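Fedir Karpenko

1/ right, word limits. I've been cutting a short story from 2000 words to 1245 for a magazine and I have Thoughts. thread

2/ why 1245? no idea. the guidelines say "1245 max, title included". somebody over there has a very particular page to fill

3/ first pass is easy. very, really, just, suddenly. all gone. I lost 29 "just"s. twenty nine!! in a story about a ferry

4/ second pass hurts. whole paragraph about the harbour at Illar, the gulls, the chip van. I loved the chip van. chip van's gone

5/ then you get to gaps. take a bit out and whats left has to close up, or else you leave the hole there on purpose so the reader has to step over it. I went for the hole

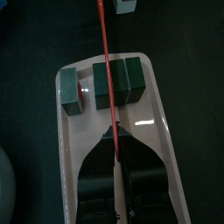
6/ spacing is a thing on the page too. three short lines shoved together, then one out on its own. green blocks, same idea. reads completely different from four in a row

7/ dialogue next. Zaker (the ferryman) used to say hello, how are you, cold today, all that. now he says "You're late" and we're off – much better. sorry Zaker

8/ 5 drafts so far. draft three was the best one and I saved over it. don't do this. name your files

9/ reading aloud helps. I do it in the kitchen with the extractor fan on so next door can't hear me doing the voices

10/ things I refused to cut: the wet dog, the last line, the word "Stodeck" (the boat's name, I made it up when I was twelve, it stays)

11/ someone asked do I miss the longer version. yes a bit. mostly the chip van. keeping it in a seperate file called vans

12/ currently at 1251. six words to go. if anyone wants six words I've got some adverbs going cheap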